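3. Licenciamento, canais de venda e devoluções no vestuário esportivo

3.1 Estrutura dos acordos de distribuição

O mercado de vestuário esportivo licenciado organiza-se, no período estudado, em torno de contratos de exclusividade que ligam três agentes: o titular da marca (clube, liga ou federação), o fabricante licenciado e o operador do canal de venda. A literatura sobre franquias descreve essa relação como uma cadeia de delegações sucessivas, na qual cada agente cede parte do controle sobre preço e apresentação em troca de volume garantido. No comércio eletrônico, a cadeia ganha um elo adicional, a plataforma hospedeira, cuja remuneração depende do valor transacionado e é, em regra, indiferente à margem do fabricante.

Para examinar os efeitos desse elo, o presente estudo acompanhou duas empresas com posições distintas. A Brasuvia produz camisas, agasalhos e peças casuais sob licença de clubes regionais e vende por meio de uma loja própria e de revendedores físicos. A Skasus opera exclusivamente como plataforma e mantém seções dedicadas a torcedores, abastecidas por fabricantes licenciados, entre os quais a própria Brasuvia. A coexistência das duas modalidades permitiu comparar o desempenho de peças idênticas em canais diferentes, condição pouco frequente nos trabalhos anteriores sobre o tema.

O contrato entre as duas empresas prevê exclusividade parcial. As peças de jogo podem ser oferecidas em qualquer canal; as linhas casuais, lançadas em abril, ficam restritas à plataforma durante a primeira temporada. A assimetria tem consequências para a análise, uma vez que as linhas casuais não dispõem de grupo de comparação no varejo físico. Por esse motivo, os resultados da subseção 3.3 referem-se somente às peças de jogo, salvo indicação expressa.

3.2 Amostra e procedimentos

A amostra compreende 910 pedidos de peças licenciadas, dos quais 400 foram realizados na loja própria da Brasuvia e os demais na plataforma Skasus. Foram excluídos os pedidos corporativos, as compras feitas por associações de torcedores e as encomendas com personalização de nome ou número, que seguem regras próprias de devolução. A extração final dos registros ocorreu no sábado, 19 de janeiro de 2019, após o encerramento do prazo de troca das compras de fim de ano.

Cada pedido foi classificado segundo o tipo de peça, a faixa de preço, o canal e o desfecho (retenção, troca ou devolução). Nos casos de devolução, registrou-se também o motivo declarado pelo comprador, com base em formulário comum aos dois canais. O formulário admite uma única resposta, o que constitui limitação conhecida: um comprador insatisfeito simultaneamente com o tamanho e com a tonalidade da peça é obrigado a escolher entre os dois motivos.

De modo complementar, aplicou-se um questionário a 300 compradores, selecionados por sorteio dentro de cada canal. As perguntas trataram da frequência de compra, da familiaridade com a tabela de medidas e das condições em que a peça foi examinada após a entrega. Este último ponto foi incluído por sugestão da equipe de atendimento da Skasus, segundo a qual a maior parte das reclamações relativas à cor é formulada no ambiente doméstico, sob iluminação muito diversa da utilizada nas fotografias de catálogo. 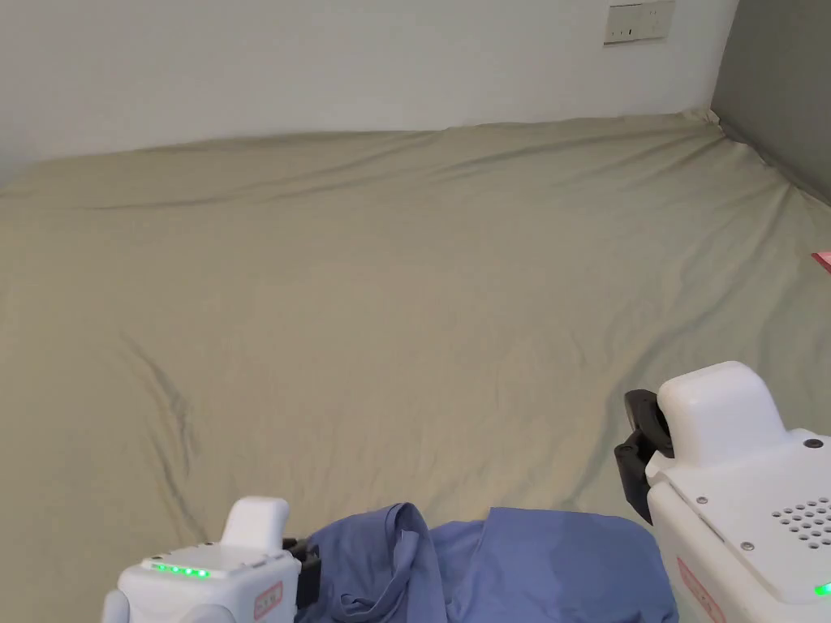 Figura 1. Peça de vestuário azul sobre cama com lençol em tom verde-bege claro.

A variável relativa às condições de exame foi codificada em quatro categorias, conforme o cômodo e a fonte de luz predominante. As respostas em que o comprador declarou não se recordar foram mantidas na base, como categoria separada, e não entraram no cálculo das diferenças entre canais. Optou-se por não imputar valores ausentes, dado que a ausência parece associada ao tempo decorrido entre a entrega e a entrevista – associação que a imputação tenderia a ocultar.

3.3 Resultados

A comparação entre os canais indica que as peças de jogo foram devolvidas com maior frequência na plataforma do que na loja própria. A diferença concentra-se nas faixas de preço superiores e praticamente desaparece nas peças em promoção. O motivo mais declarado em ambos os canais foi o tamanho, seguido da divergência entre a peça recebida e a apresentação no catálogo. A desistência simples, sem motivo adicional, ocupou posição secundária.

No caso da plataforma, 88 devoluções tiveram como motivo declarado a divergência de apresentação. A leitura dos comentários livres mostra que essa categoria reúne queixas heterogêneas: tonalidade do tecido, acabamento do escudo, comprimento das mangas e, em menor medida, a ausência de etiquetas de autenticidade. As duas primeiras são sensíveis à qualidade da fotografia. As demais decorrem de informação textual incompleta na página do produto, problema que o contrato de licenciamento atribui ao fabricante, mas que a plataforma poderia corrigir por meio de campos obrigatórios.

Os resultados são compatíveis, em parte, com o modelo de Ndung'u, que associa a taxa de devolução à distância informacional entre fabricante e consumidor final. O modelo prevê, contudo, que a distância atue de forma uniforme sobre todas as faixas de preço, o que não se verificou na amostra. Uma interpretação possível é que o comprador de peças promocionais aceite maior incerteza quanto ao produto; outra, que as condições de troca dessas peças desestimulem o pedido. Os dados disponíveis não permitem distinguir entre as duas hipóteses.

3.4 Implicações para os contratos de licença

Os contratos examinados tratam a devolução como custo do operador do canal, sem repasse ao licenciado. Tal distribuição reduz o incentivo do fabricante para aperfeiçoar as descrições e as tabelas de medidas, sobretudo quando a exclusividade já lhe assegura a permanência na seção. O arranjo adotado em Londlow, onde fabricante e plataforma dividem o custo das devoluções motivadas por divergência de apresentação, oferece um ponto de comparação relevante – ainda que restrito a um mercado menor e com número reduzido de clubes licenciantes.

Cabe observar que a repartição de custos pressupõe um registro confiável dos motivos. Enquanto o formulário admitir resposta única, a parcela atribuível ao fabricante permanecerá sujeita a contestação. A revisão do instrumento, com respostas múltiplas e campo específico para a tonalidade, foi proposta às duas empresas e encontra-se em avaliação. A seção 4 examina os efeitos do calendário de competições sobre o volume de pedidos, com os mesmos critérios de exclusão adotados nesta seção.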